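How to test whether a machine can put your books away

Posted 14/08/2021 in Home Projects

I get asked all the time whether a robot can tidy a house yet, and my answer is always the same: pick one chore, make it small, and try it. So let's do that! The chore is shelving books. You can follow along with any two-fingered gripper, hand-held or on an arm, and you don't need to write any code until the very end.

What you need

A gripper that opens wider than your fattest paperback (mine is wider than it needs to be, and I'm glad). A plain table. A low shelf with a bookend. A notebook for scores. And a pile of books you don't love too much, because a few covers will get bent. I bought a box of used ones from Jindine, the secondhand shop near me, and they've been great victims.

Step 1: Do the chore by hand, slowly

Put one book flat on the table and shelve it with your own hand. Now do it again and watch your fingers. I bet you slide the book to the edge of the table, or tip up one side with a fingernail, and you do it without thinking. Most people never pinch a flat book straight off a table, and there's a good reason. A wide cover is too wide for the hand, and the thin side is pressed right down where your fingers can't get under it.

Write down every little move. My list for one paperback came out much longer than I thought it would.

Step 2: Try the straight grab

Go in low with the fingers open, aim for the side where the pages show, and try to get one finger over the cover and one under the book. Don't help with your other hand (I cheat on this constantly). Start with a paperback lying any old way, upside down is fine. The gripper couldn't care less about the title, but whatever program you train later will need to know which end is up before the book goes on the shelf.

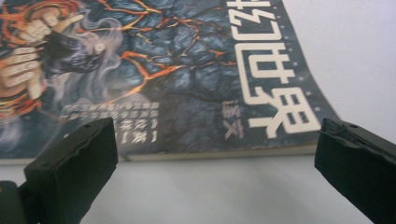
Araceli Tapia wrote in to say that I'm making this too hard, and that a suction cup would lift a glossy paperback in one go and skip the whole finger business. She has a point, and I've tried it. Suction is lovely on a stiff cover. On a floppy one you lift the cover and leave the rest of the book hanging from it, which made me wince. If all your books are hardbacks, go for it.

Step 3: Slide, overhang, pinch

Rest one fingertip on the cover and push the book toward the edge of the table until a couple of inches stick out. Go slowly. If the pad skids, press a bit harder, but too hard and the cover slides over the pages and creases. Then bring the gripper around to the overhang, one finger above and one below, and close.

Do 100 tries and write down each one as a lift, a drop or a miss. I got 63 lifts on my first round, and nearly all my drops were thin books bending in the middle. Grip closer to the spine and that gets better.

Step 4: Shelve it

Turn the book upright before you reach the shelf, then lean its bottom corner in first and let it swing straight. The gap has to be wider than the book plus one finger — I forgot about the finger for a whole evening.

Step 5: Hand it over to the machine

Once you can do it well with the gripper, start recording. I used the free Grarkell logger, but anything that saves video and finger position together will do. Plan on up to 800 good runs before a learned program does anything you'd want to watch. Mix up the books, turn them different ways, and change the lighting too.

So, can it do the chore?

Sort of! One book, flat on a clean table, I'd say yes. A heap on the couch with a blanket on top, no way, and I wouldn't buy anything that promises it. I'm going to try stacks of three next, and I'll post the scores in December if my shelf survives.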